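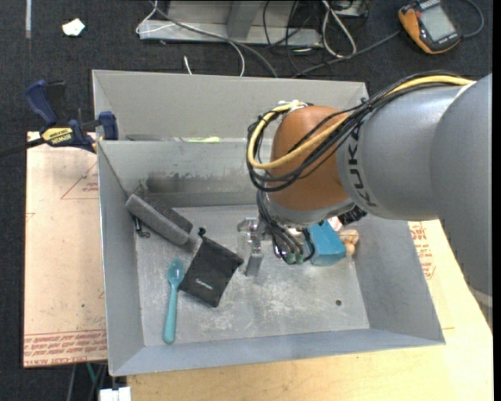

Ciketti Mixed-Bin Picking Software: Project Gallery

The Ciketti program develops control, perception and planning software for robotic picking from unsorted bins. Development is carried out jointly by the software group at Forsyth and the test laboratory at Istlow. This gallery presents the bench cell at Istlow, together with short notes on the parts of the software exercised there. It is intended for partner institutions, prospective users and visitors to the laboratory.

The cell

Gray metal bins, placed one behind the other, form the working area. A KUKA arm reaches over the front bin, carrying the gripper and its hoses on the wrist. Cables are routed along the outside of the arm and gathered with a tie at the top of the loop. The motion planner treats this loop as part of the robot, with a clearance envelope that changes as the wrist turns.

Perception

The items in the front bin differ widely in shape and surface. A black drawstring pouch lies flat near a teal spoon, and a charcoal-gray block rests at an angle on the bin floor. Dark fabric gives few depth readings, and the segmentation module therefore combines color and depth before it proposes an outline. Outlines are passed on with a confidence value, and any region below the set threshold is returned for a second look from a different viewing pose.

Scratches and worn patches on the bin floor are a known source of false outlines. The current release compares each new view with a stored model of the empty bin and discards regions that match it.

Grasp selection

The grasp module ranks up to 400 candidates for each view. Candidates are scored for surface contact, expected stability and distance from the bin walls. Items close to a wall, such as the tan object against the right wall, receive a narrower set of approach angles. Where two candidates score equally, preference is given to the one requiring the smaller wrist rotation – a rule adopted in July to limit strain on the external cables.

Motion planning

Planning is handled by Jorik, the trajectory library maintained at Forsyth. Jorik accepts the ranked list, tests each approach for collision and returns the first feasible path. The lower finger of the gripper is modeled separately from the rest of the tool, as it travels closest to the bin floor. Fixtures are entered in the collision map as well, including the blue and black bar clamp where the bins meet.

Control and recovery

The controller runs Jorik paths at reduced speed inside the bin and at normal speed above the rim. If contact is detected early, the arm stops, retreats along its entry path and requests a new view. After 2 failed attempts on the same item, the item is set aside in the task list and the next candidate is taken.

Tooling

Each attempt is recorded with its input views, ranked grasps, planned path and controller log. A replay tool loads these records at a desktop workstation, so that a change to any module can be checked before it is installed on the cell. The regression set now holds 33 recorded sessions. Partner institutions may request access to the replay tool through the Forsyth software group. Visits to the laboratory are arranged through the Istlow office.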